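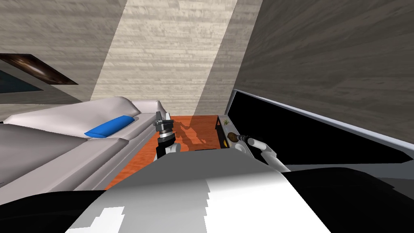 Figure 4. Two-arm model in the furnished room, overhead view.

Mostell Simulation Guide
Section 4: Checks before a recorded run
By the Gumede documentation group, November

Follow these steps each time the room model is loaded. The same rules apply to practice runs.

1. Load the room and wait for both arms to report ready.
2. Set the speed limit to 200 mm per second. Do not raise it near furniture.
3. Open both grippers fully.
4. Check each wrist view for a clear gap between the fingers.

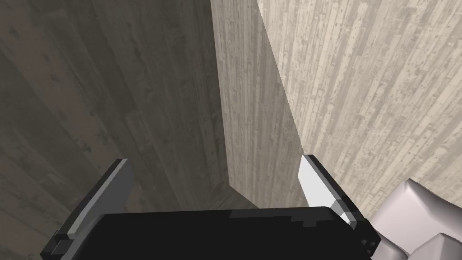

Figure 5. Wrist view, fingers open and nothing held.

5. Save the start pose under the run name.

CAUTION: Never start a run from a pose left over from an earlier session. Reload the room first.

NOTE: Wall textures can hide small position errors. Use the joint readout to confirm a pose.

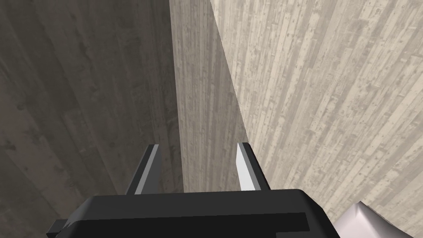 Finger clearance must be checked by a second operator before the run is approved. Look at the space between the tips, then at both ends of the housing. With strong light from the right, one fingertip can look nearly white while the other stays dark, so judge the gap by the finger edges. Enter the result on line 9 of the run sheet.

Related sections
Section 2: Loading a room
Ridongate run sheet
Trelitstead naming rules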